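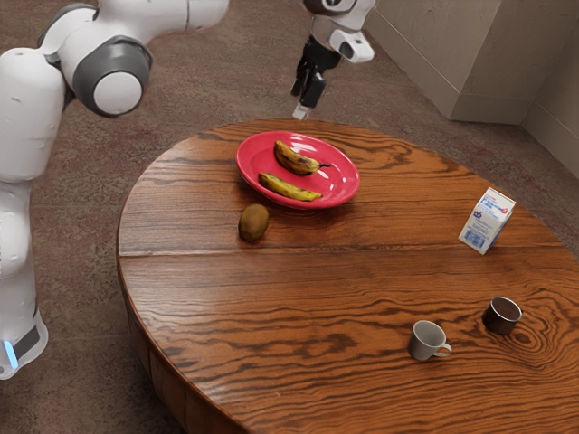 How to find out if a robot can clear your breakfast table

By Judit Somogyi

The short answer is no, or not while you're in a hurry. The long answer takes a Saturday and a computer with a decent graphics card, and it's the one this page is for.

People write to me every week asking which robot they should buy to tidy the kitchen. I used to answer with my opinion. Now I tell them to set up a pretend table, put a pretend arm next to it, and watch what happens to the pretend fruit. You learn more, and the carpet survives.

I use Stisodico for the simulation and Poltus for the part that decides what the arm does. Other pairs will work. The steps are much the same, only the error messages are ruder.

What you need

A simulator that can handle contact between objects, an arm with a two-finger gripper, and a handful of breakfast things. Mine are a red plate, two bananas that are past their best, a kiwi, a small milk carton, a light gray mug and a dark brown cup. The table is round and wooden. You could use a plain gray box for a table and nothing would stop you, but I've found that a program trained on plain gray boxes gets very shy when it meets wood grain.

Step 1. Write down the chore in words a tired person would use

"Clear the table" sounds like one job. Try writing it out. Does the fruit stay? Do the bananas go somewhere before the plate is lifted, or do they ride along? Is the milk finished? You do all this in your head while thinking about something else. The arm has to be told, or has to have learned it from somewhere.

For a first test, pick one sentence. I use "put the kiwi on the plate." It's a small ambition. My first version was "clear the table and leave it nice," and I lost most of an afternoon to the word nice.

Step 2. Lay things out badly

Beginners line everything up with a hand's width between objects, like a shop window. Then they report a wonderful success rate. Real tables have the cups bunched together at one side and the kiwi sitting right by the plate where it's awkward to get at. Put yours like that. Leave the bananas on the plate too, so there's something in the way.

Once you have one bad layout, make 40 of them. Stisodico can shuffle positions for you, but check the results before you run anything. The shuffler once gave me a kiwi halfway inside a mug, which the gripper handled better than I would have.

Step 3. Check the details up close

Move your view right down to the objects. From across the room a banana is a yellow curve. Up close it has a black stem, freckles, a ridge, and an outline that gives a program trained on perfect supermarket bananas a bit of a turn. Look at where things touch, too. A stem that sticks out past the rim of a plate is a handy place to grab or an easy thing to knock, depending on who's driving.

While you're there, look at the shine. Glossy plates and varnished tables throw back pale patches of light, and I have seen a gripper close with great care on one of those. If your surfaces have no shine at all, add some. Your kitchen certainly has it.

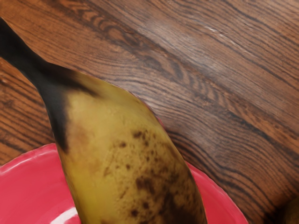
Step 4. Decide what counts as done

Do this before you run anything, or you'll start being kind. My rules for the kiwi:

It ends up on the plate and stays there for 5 seconds after the fingers let go.

Nothing else leaves the table.

A banana may be nudged. A banana may not be launched.

You'll want a time limit as well. I allow two minutes. A toddler could do it in less, but a toddler would eat the kiwi, so the comparison is hard to score.

Step 5. Run it, then run it again

One good run means very little. Take each of your layouts and run it 5 times, with small changes to the light if the simulator lets you. Go and have lunch. Resist watching, as you'll begin cheering for it and that gets into your notes.

When you come back, sort the failures before you look at the total. Mine usually fall into the same piles. There are the bad grabs, where the fingers close on the side of the fruit and it rolls. There are the good grabs with a clumsy trip, where the arm has the kiwi and takes the brown cup along with its elbow. And there's a small, sad pile where the arm stops over the table and thinks until time runs out.

Step 6. Make it harder in one place only

Change one thing and repeat. Swap "kiwi" for "milk carton" in the sentence. Add a third cup. Ask for the upper banana and see which one it goes for. If you change everything at once you'll get a worse score and no idea who to blame.

My friend Tetteh skipped this step and went straight to 1000 runs with everything random. He has a very large spreadsheet now.

Reading your score

Picking up one thing and putting it on another is in decent shape, as long as the thing is firm and the program has met something like it before. Doing six of those in a sensible order is much shakier, because one mistake early on spoils the rest. Liquids, crumbs and sticky patches are mostly missing from simulations like this one, and they're most of what's on my table in Valtwood by nine in the morning.

Take some points off for the move to a real kitchen. How many depends on your arm and your lighting, and on how much you cheated in Step 2.

If you get a clean sweep on the kiwi, send me your layouts. I'll want to see where you put the cups.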